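Temps de lecture : 11 min

4.2 Le service de table Pralivis à l'essai

Bon, venons-en à ce qui m'intéressait vraiment dans cette étude : est-ce que l'offre Pralivis, telle qu'elle est vendue aux petits établissements (le bras, la pince, le logiciel Ramar et deux jours de mise en route), tient la route quand on la met devant une vraie table entre deux banquettes ? Dans la section précédente, tout se passait sur un plan de travail bien dégagé, avec des objets choisis par nous. Autant dire des vacances ! À une table de coin salon, la pince doit arriver par le bout libre, passer entre les assises et travailler sans accrocher les dossiers, et c'est là que le planificateur de trajectoire commence à transpirer. La figure 3 donne le point de vue du poignet, doigts fermés, face à la table.

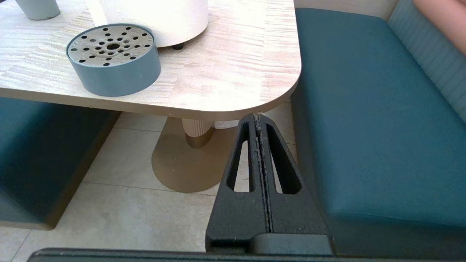
Figure 3. Vue de la caméra de poignet, avec le pied de la table et la banquette de droite.

Thaddäus Marti
Responsable des essais, atelier Skornen

J'ai retenu cette vue pour une raison assez bête : les doigts de la pince y occupent une bonne partie du bas, et c'est exactement ce que le module de perception de Ramar doit apprendre à ignorer. La notice promet un masquage automatique. Chez nous il a fallu le régler à la main, deux fois, avec une Selina Holzer très patiente au bout du fil (merci encore !). Une fois le masque bien posé, le grand pied cannelé ne nous a plus causé de souci, alors que je m'attendais franchement au pire avec ce socle couleur laiton et ses reflets possibles.

Nous avons fait 251 essais en tout, répartis entre l'approche de la table, la saisie d'un gobelet et la dépose sous le bec d'une fontaine à boissons. J'aurais aimé monter à 300, mais le créneau s'est terminé avant, et je préfère le dire ici plutôt que de gonfler le tableau en annexe. La dépose reste l'étape la plus délicate du lot : la grille d'égouttage est petite et ronde, et le gobelet doit se retrouver à peu près sous le bec. Le kit propose un mode « dépose guidée » qui se cale sur la base de la fontaine, et je dois avouer que je m'y suis vite attaché. Le mode libre, lui, m'a paru moins mûr, surtout quand une deuxième fontaine se trouve derrière la première et que le liquide sombre se voit à travers la cuve claire.

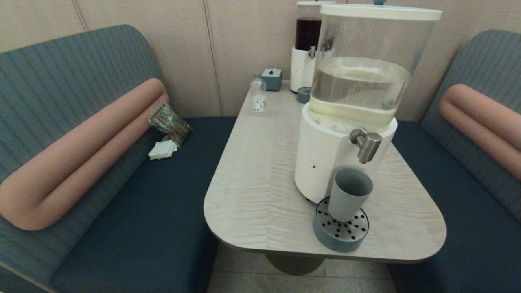

Selon Wendelin Eberhard, qu'un mode guidé marche bien n'a rien d'étonnant, et l'acheteur devrait plutôt se demander combien de temps il faut pour le recaler quand quelqu'un déplace la fontaine. La remarque est juste et j'aurais dû y penser plus tôt. Nous avons donc chronométré l'opération après coup : environ 11 minutes, avec un opérateur qui connaît déjà les menus. Pour un débutant je n'ai pas de chiffre, et je me garderai bien d'en inventer un.

Reste la question du contrat de suivi, facturé à part. Il comprend les mises à jour de Ramar et l'assistance par téléphone, mais pas les doigts de rechange, ce qui m'agace un peu vu le prix de départ. Elfriede Grabner trouve que je chipote. Nous y revenons en 4.3, avec le détail des coûts et les échecs classés par étape.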